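Ce site utilise des cookies pour mesurer l'audience et conserver vos préférences d'affichage. Accepter — Paramétrer

Vieille tour Dell : ça vaut encore le coup de remettre un processeur dedans ?

tournevis_mou
Bonjour à tous. J'ai récupéré une tour Dell dans le débarras de Condemach, l'atelier où je donne un coup de main le mercredi. Boîtier ouvert, couché sur l'établi, et le socket est vide.
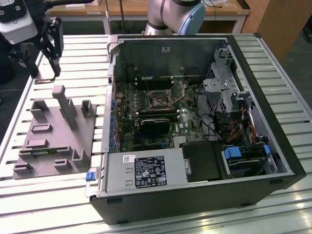

Le collègue qui s'occupait du stock me soutient qu'avec un processeur d'occasion et un SSD on en fait « un très bon poste de bureautique ». J'ai déjà entendu cette phrase sur des machines qui mettaient 4 minutes à ouvrir un tableur, alors je demande avant de sortir le portefeuille. Je n'ai pas encore relevé le modèle exact. Quelqu'un a une idée de ce que ça peut donner ?

Sindico
Sans le numéro de service, personne ne pourra te dire quels processeurs passent. Cherche l'étiquette sur le boîtier et reviens avec la référence.
Et regarde bien le socket avant tout le reste, à la loupe, lumière rasante. Un processeur retiré, c'est une carte qui a été tripotée. Si c'est un modèle à broches côté carte et qu'il y en a une de couchée, tu peux t'arrêter là.

marlou_22
Moi je suis plus optimiste ! J'en ai remonté 5 l'hiver dernier pour l'école de Drernville (des tours de bureau aussi, pas forcément le même modèle que la tienne) et elles tournent toutes. SSD, un peu de mémoire, Linux dessus et les gamins sont ravis. Ce qui est agréable sur ces boîtiers, c'est que le disque sort avec les languettes bleues, on n'a presque pas besoin du tournevis.

tournevis_mou
Les languettes, d'accord, c'est commode. Mais démonter facilement un truc lent, ça ne le rend pas rapide.

Ikhsan Sutanto
Je vais jouer le rabat-joie avec toi. Le calcul que les gens oublient de faire : processeur d'occasion, pâte thermique, SSD, éventuellement de la mémoire, et une soirée de travail. À côté de ça tu trouves des petits PC de bureau reconditionnés complets, qui consomment moins et qui ne font pas un bruit de sèche-cheveux. La récup c'est très bien quand la machine marche déjà. Là il manque la pièce principale.

marlou_22
@Ikhsan tu comptes la soirée de travail comme si tout le monde était payé à l'heure. Il y en a que ça amuse.

Ikhsan Sutanto
Que ça amuse, je veux bien. Il demandait si ça valait le coup.

Charalambos Sarantis
Deux remarques.
L'alimentation d'abord. Sur les Dell, les connecteurs et les dimensions ne sont pas toujours standard, ça dépend des générations. Si elle est morte, n'achète pas un bloc ATX en te disant que ça rentrera bien. Recopie ce qu'il y a sur l'étiquette noire : puissance, référence, tensions.
Ensuite les condensateurs. Regarde le dessus de chacun, y compris la petite colonne de bleus sur le côté gauche de la carte. Un dessus bombé ou une croûte brune, et je n'y mettrais pas un centime.

Sindico
Pour les condensateurs, on en fait un peu trop sur ce forum. J'ai vu des gens jeter des cartes saines à cause d'un reste de colle au pied d'un composant.

Charalambos Sarantis
Et moi j'ai vu des cartes « saines » redémarrer toutes les dix minutes. Regarder ne coûte rien.

tournevis_mou
Je regarderai. Autre question, le collègue veut aussi garder le ventirad d'origine « parce que c'est du costaud ». Il y a un dissipateur noir sur la carte mais je ne suis pas convaincu que la pièce et sa fixation conviennent à n'importe quel processeur.

Sindico
À n'importe lequel, non. Tu prends un processeur de la liste Dell pour ce modèle, dans la même enveloppe thermique ou en dessous. Il y a un vendeur, Stojanović, qui annonce 230 processeurs testés en stock. « Testés », je ne sais pas trop ce qu'il met derrière le mot, mais il reprend les retours.

Ikhsan Sutanto
Testés = ils étaient dans un carton et le carton n'a pas pris feu.

marlou_22
J'ai commandé chez lui deux fois, aucun souci.

tournevis_mou
Bon. Je relève le numéro mercredi, je passe le socket à la loupe et je recopie l'étiquette de l'alim. Si le processeur coûte plus cher qu'un repas, la tour part en pièces : la cage à disques et les câbles me serviront toujours.

marlou_22
Garde au moins les supports bleus, ça se perd tout le temps et il y a toujours quelqu'un qui en cherche !

Sujets récents dans Matériel ancien
Disque de 400 Go qui claque au démarrage : récupérable ?
Pâte thermique sèche, alcool ou pas alcool
Linux léger pour poste d'accueil
[Résolu] Pile de BIOS à plat et heure qui revient en arrière
Cherche rails de disque 3,5 pouces

Contact — Mentions légales — Règles du forum — Haut de page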